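2022-10-30
Posted by: pipes_and_ducts

Spent most of today on the duct hanger tool for the Uselier model, so I'm writing it down before I forget what I changed. The new build places trapeze hangers on its own once you pick a duct run and a spacing, and it's heaps better than the old one! It used to choke on anything with a reducer in it (I was splitting runs by hand, which is a horrible way to spend an afternoon).

Settings I ended up with: spacing 1375 mm, rods snapped to the underside of the linked slab, elbows skipped. There are 4 hanger types in the template and I've renamed them all so they sort properly in the schedule. Please don't rename them back — the tags read the type name and they'll all go to question marks.

Still cranky about insulation. The tool measures to the bare duct, so on the lagged supply runs the bearer ends up sitting inside the insulation. I've put an offset parameter in the family and it behaves, but you have to fill it in yourself for each run. Grandov is modelled in the same template, so it'll have the same problem.

Oh, and reload the structural link BEFORE running it. I didn't, and got a whole corridor of rods poking up through the slab.

Comments

tagsandschedules: Does the offset survive if you swap the duct type afterwards? Mine went back to zero.

pipes_and_ducts: Bugger, yes, it resets. Adding it to the list.

level2_ceiling: Question marks all over my sheet this morning, that was me, sorry. Put the names back.

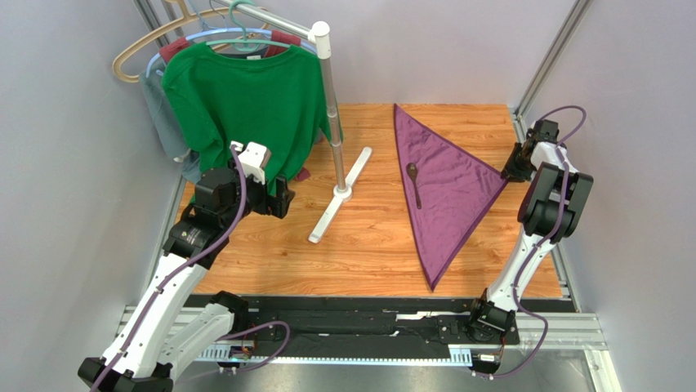

Brestia, December

Follow-up on the insulation thing. Newer build is in and it reads the lagging thickness straight off the duct, so the offset parameter can go. I've left it in the old families for now — pulling it out breaks the saved schedules, and I'd like to get the Grandov sheets issued first. Spacing unchanged.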